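My dog had knee surgery in December and I've learned more about canine ligaments than I ever wanted to, so here's a thread for anybody whose vet just said the word "cruciate."

She's a 90 pound mutt who thought she could fly off the deck. She could not. Our regular vet at Tondoson felt the knee slide and sent us to the surgical place over in Hondska.

The bill first, cause that's what everybody DMs me about. The deposit was 1,697 and they wanted it before they'd book the slot. Ask early. I didn't ask early.
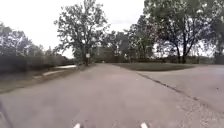
First 2 weeks are the worst part. Cone on, crate, out on a short leash to pee and straight back in. She cried at the crate door and I cried on the other side of it, so that was fun for the neighbors!

Get a sling for the back end. I bought the Ultine one and it was fine – the handles are too short if you're tall, so I tied a scarf through them and that saved my back.

Rugs, rugs, rugs. We have slick floors and I put yoga mats down from the crate to the back door. Ugly as anything, still there.

After the recheck we got the okay for slow leash walks. Five minutes, flat ground, twice a day. You want her going slow enough that she has to put the foot down every step. If she's hopping, you're going too fast. 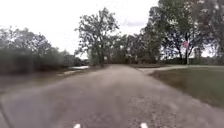

mudpuddlemags replied that her surgeon didn't allow any walks until week four, and should she be worried that hers is behind?

Nope, go with your surgeon! There are different operations for the same knee and the schedules don't match up. I spent way too many nights comparing mine to strangers' dogs and all it did was make me nuts.

Rehab: we go to Kalogeropoulos for the underwater treadmill. She hated session one, tolerated session two, and by session 3 she was dragging me in from the parking lot (they use squeeze cheese).

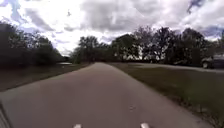
Also please weigh your dog. Mine was a little round going in and they were pretty blunt with me. Green beans in the bowl, half the treats, and she's been a good sport about it.

Next x-ray is coming up and I'll add to this thread once we've had it. Send me your sling questions, I have opinions.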